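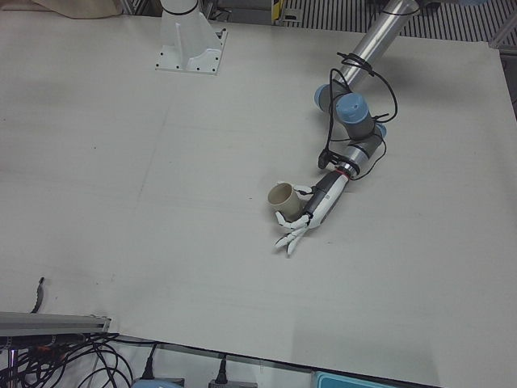 Sourdough questions I get all the time

Hi, I'm Yolandi Matlala, and I run the Saturday bread classes at Wumwood. People email me the same things over and over (I don't mind, keep them coming!) so I finally typed up my answers. If yours is missing, write to me and I'll add it when I next get a minute.

Do I need a starter before the first class?

No, you'll go home with a jar of mine. She's called Gelemico, she's 11 years old, and she has survived two house moves and a week in a hot car. Bring a clean jar with a loose lid and I'll spoon some in for you.

My starter smells like nail polish remover. Is it dead?

Almost never! It's just hungry. Pour most of it off, feed what's left with equal weights of flour and water, and do that twice a day until it smells like yogurt again. Pink or orange streaks are a different story, and so is fuzz. Throw that one out, wash the jar and start over.

Can I keep it in the fridge?

Yes, mine lives there most of the week. Take it out the night before you bake, feed it, and leave it on the counter. If it hasn't doubled by morning, feed it again and bake later in the day. I've gone 31 days without feeding her and she came back fine, though she sulked for a while first.
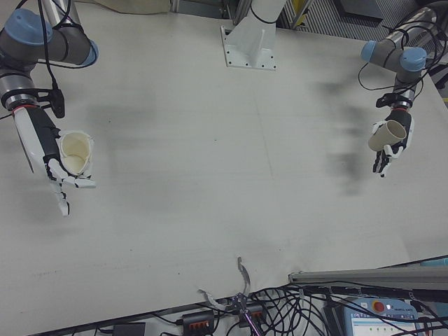
What flour should I buy?

Plain old bread flour from the supermarket is great for your first few loaves. Once you're comfortable, swap in a little whole wheat or rye for flavor. I get my rye from the Tshabalala mill stand at the farmers market, but they only come from May until the first frost, so I stock up and keep a bag in the freezer.

Why is my loaf so flat?

Oh, I baked pancakes for months, so you have my sympathy. Most of the time the dough went in too early because the kitchen was cold and the clock said it was ready. Go by the dough and forget the clock. You want it puffy and jiggly, with bubbles along the sides of the bowl. If it's spreading like soup, it has probably gone too long, and I'd tip it into an oiled pan and call it focaccia.
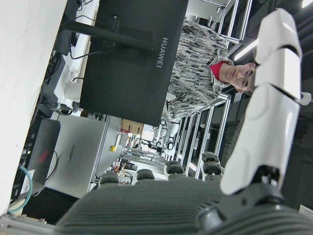 The other thing that flattens a loaf is loose shaping. Drag the ball toward you across a bare counter (no flour!) until the top feels tight, then let it rest and do it once more.

Do I need a Dutch oven?

It helps a lot, but any heavy pot with a lid that can take a very hot oven will do. Check the knob, some of them melt.

How long before I can cut it?

Give it at least an hour. I know. I've cheated plenty of times and the middle is always gummy.

What does a class cost?

It's $105, flour and lunch included. Classes hold up to 5 people, and you can sign up at the front desk or by email.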